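A day at the Stollitz paper mill open house

Sep 24, 2025

I promised to the members of our bookbinding circle that I will write down what I saw in Stollitz, and I am doing it now while my notes are still readable. I went by train with one change, then a bus that stops at the bridge. From the bridge it is a short walk along the river, and you smell the mill before you see it. It is not a bad smell, a little like wet cardboard and a little like boiled potatoes.

The mill opens its doors to visitors once in a year, in September, and you must write to them in advance to get a place. I wrote in spring and got an answer very quickly, with a map and a request to wear closed shoes. One man in our group had come in sandals and he was given a pair of rubber boots, too big for him, so we could always hear where he was.

Our guide was Marjorie Whitlock. She came to Stollitz many years ago to learn the work for one summer and stayed. She speaks quietly, and beside the machines this was a difficulty, so I stood near to her whenever I could. If you go, I advise you to do the same.

We began in the rag room. I had thought that all the paper today is made from wood, but for the better sheets they still use cotton and linen. The rags are mostly cuttings from shirt makers, clean and white, and they arrive pressed in bales. Two women were sorting them at a long table and taking out everything with a synthetic thread. Marjorie Whitlock showed us how they test a doubtful piece: they burn a small corner in a dish. Cotton leaves soft grey ash, and polyester makes a hard black bead. I have tried this at home since then with an old pillowcase, over the sink, and it is true.

After sorting, the rags go to the beater. This is a big oval tub with a heavy roller on one side, and the water goes round and round with the rags in it until you do not see rags any more, only something like thin porridge. How long it goes round decides what paper you will have. A short beating gives a soft paper that drinks the ink, and a long beating gives a hard one which rattles when you shake it. The beater man puts his hand in the tub from time to time and rubs the pulp between the fingers. He has also an instrument for measuring this, and he told us he uses it to write the number in the book, after his hand has already decided.
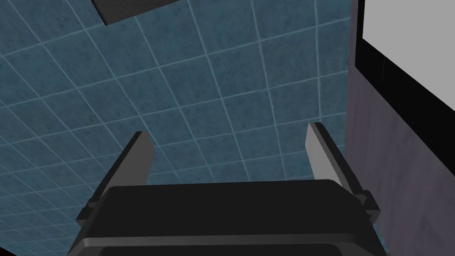 The vat room was for me the best part of the day. It is low and warm, and the floor is always wet. The vatman dips the mould into the pulp, lifts it flat, and gives it a shake from left to right and then away from himself and back. The shake takes perhaps as long as a breath. In this moment the fibres lock together, and if he stops too early or shakes unevenly there is a cloud in the sheet when you hold it to the light. Then the coucher takes the mould from him and rolls it onto a felt, and the sheet stays there, so thin and wet that I was afraid to breathe on it. They have two moulds and one deckle between them, so one man is always forming while the other is laying down.

Visitors were allowed to try. I have made paper in a kitchen tub with a frame from an old picture, so I was a little proud when my turn came. My first sheet slid to one corner like snow from a roof. The second was better, but I let a drop of water fall on it from my sleeve, and the drop made a round thin place. Papermakers have a name for these marks and in the old days one lost money for them. I kept this sheet. It is now drying between blotters in my dictionary, and I think I will use it for the title page of something small.

There is also a display of watermarks, in the corridor between the vat room and the drying loft. Each mark is a figure of bent wire, sewn to the mould with wire still finer, and the paper is a little thinner where the wire was. The oldest one in Stollitz is a heron standing on one leg. The mill has changed its owners several times and each of them wanted a different mark, but the heron always came back. I made a drawing of it for our newsletter, which is not very exact in the feet.

The drying loft is up a steep stair, and the mill asked us to go in small groups. I was in the one with four persons. Up there the sheets hang over ropes in bunches that are called spurs, and along both walls are shutters which can be opened more or less according to the weather. It is perfectly quiet after the noise below. Marjorie Whitlock said that on a dry windy day they almost close the shutters, and on a damp still day they open everything. I had expected the opposite. When paper dries too fast it curls and will not lie flat again even after pressing, so in good weather they must be more careful than in bad.

From the loft we came down to the sizing room. The dried sheets are passed through warm gelatine, so that ink will sit on the surface and not run into the paper like into a sponge. A sheet without size is named waterleaf. I bought some of it in the shop, thinking it would be good for printing from linoleum, and I can report that it is, if you damp it the evening before and keep it under a board with a weight. I used the two volumes of my encyclopaedia which I do not consult.

Lunch was in the old stable. It was included in the ticket and it was soup, bread and a plum cake. I sat with a couple who restore wallpapers, and a retired teacher of geography who collects only blue papers. She had brought with her a sample book and let us turn the pages. One of her favourites is a rough sheet made for wrapping sugar, with dark blue and red fibres in it, and she believes it has been dyed simply by choosing old workmen's clothes for the pulp. Nobody at our table could say if it is correct, but we all wanted it to be.

In the afternoon there was a talk about the river. The mill needs clean soft water and a lot of it. In one dry year they stopped the vats for three weeks, and used the time to repair the wheel pit. The speaker was a young man who clearly knew his subject, but he showed too many tables and the room was warm after the soup. What I remember is that iron in the water makes brown spots in the paper many years later. They are checking for it every morning. I thought about some of my older books at home, and about the spots in them, and whether there was somewhere a mill with a rusty pipe.

Now something about practical matters, as several of you have asked me. The ticket must be paid in advance by bank transfer. The bus from the station goes every two hours and the last one back leaves before the shop is closed, so do your shopping at lunch. The shop takes cards, but only after a certain amount, and I was glad to have cash with me. Full sheets cannot be folded, of course, and a tube will give them a curl. I had brought two pieces of stiff board and a wide elastic band, and other visitors were looking at me with envy in the bus.

The prices for handmade sheets are high, but after standing one hour in the vat room I did not find them unfair. Seconds are kept in a drawer to the left of the door and are sold by weight. In most of them I could not find the fault at all. I took a thick bundle, cream and white mixed, and I will bring it to our meeting so that everybody can take some sheets for endpapers. Please do not take the one with the pencil cross, it is for the Psalter I am repairing and I have already measured it.

The stair to the loft has a rope in place of a rail, and there is no lift. Those who do not like stairs can wait in the sizing room, where there is a bench. The toilets are across the yard.

I have asked if our circle could come together next year as one group. They answered kindly – it is possible, but the places are few and we would have to write early. Who is interested should tell me before the end of the month, and also say whether they want the soup with meat or without.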